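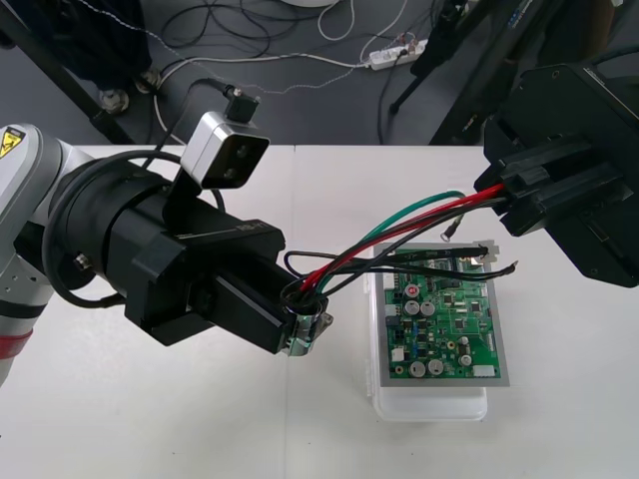
Nolside Repair Night: questions we keep getting

Updated May 10, 2020. Written fast, sorry. Mail Chia-hao Fang if something is missing.

Are you open?
Not for walk-ins. Drop-off only, Omer Street side door, one item per household. Ring the bell, leave it on the shelf, step back. We call when it's done.

What do you take?
Lamps, radios, toasters, fans, sewing machines, small toys with a plug or a battery. Clothes with a zipper problem, yes. Bikes no, not till the yard opens again.

What don't you take?
Microwaves. Anything with gas. TVs. Anything over 62 pounds, the shelf won't hold it and neither will we.

What does it cost?
Labor is free. Parts at cost, and we ask before we buy anything over 2 dollars. Donations go in the tin or by mail, same address.

How long is the wait?
Long. There were 130 items on the list when we shut the doors in March and we are still working thru those first. If yours is one of them you haven't lost your place.

A wire came off inside my thing. Worth bringing?
Usually yes. Put the loose bits in an envelope and tape it to the item. Please don't cut anything shorter. If you remember which color went where, write it down, even if your not sure.

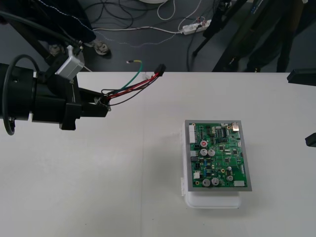
Do I need the ticket?
Helps a lot. Lost it? Name and phone number will do.

Can I get my Hetinard sewing machine serviced?
Cleaning and oil, yes. Timing, only if Chia-hao has the evening free. Bring the foot pedal. People always forget the pedal.

What happened to the Cattaneo hall sessions?
Canceled for now. Hall is closed, no date. The coffee urn is safe, thanks to all who asked.

Can I borrow tools?
Members only. Screwdrivers, pliers, the small crimper, one multimeter. Wipe them before you bring them back. The soldering irons stay here. 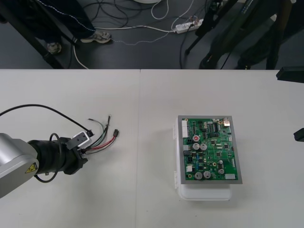 Can I help out?
Yes please. We need people for phone calls and for sorting the donated parts, nearly 300 bags of screws and plugs with no labels. Can be done at home.

What if you can't fix it?
You get it back with a note saying what we tried. Or tell us to keep it for parts, tick the box on the ticket.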